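Re: [kitchen-reno] sealing stone counters, again
From: Bastian Brinkmann
Date: 2019-05-25

Paavo Heinonen wrote:
> Has anyone sealed dark marble themselves? The Kohlhase people quoted
> me 94 a visit, twice a year, and I'd sooner do it on my own. Also is
> it normal that lemon leaves a dull patch even after sealing? Ours is
> six months old and I'm a bit fed up with it.
>
> Paavo

Paavo, quick one, on my way out the door.

Yes, do it yourself. 94 twice a year is silly money for wiping stuff on a counter. I use the Sitix one, small can, lasts ages. Clean first, plain dish soap, no vinegar. Let it dry overnight, properly overnight. Then wipe on, wait whatever the can says, buff off the extra before it goes tacky. If it does go tacky, put a bit more sealer on and wipe again right away, that loosens it.

Lemon: yes, normal, sorry. Sealer stops stains, doesnt stop etching. Two different things and the shops mix them up all the time. Acid eats the polish whatever you put on top. On dark stone it shows worse. Small patches you can rub out with marble polishing powder and a damp cloth. Big ones, call somebody.

Water test before you bother with any of it. Few drops, wait ten minutes. Dark spot underneath = needs sealing. Still beading up = leave it alone, too much sealer just goes cloudy.

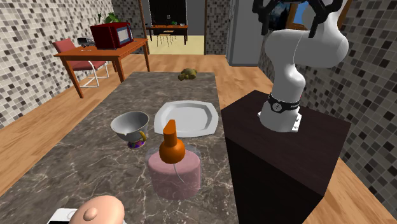 Dark gray marble with pale veins, computer render.

If you'd rather give up on marble, we got a price from Trendik for quartz, 1,515 with the sink cutout, fitting not included. Skotar was cheaper but only had the sample in white and wouldn't say when the gray was comming. My wife still wants real stone so we are going honed next time, not polished. Etching hardly shows on honed. You do have to seal it more often.

Oh and use a tray under the oil bottle. Oil is the worst one for us.

Will look for the name of the powder tonight, can is in the garage somewhere. Back on the list properly in July.

Bastian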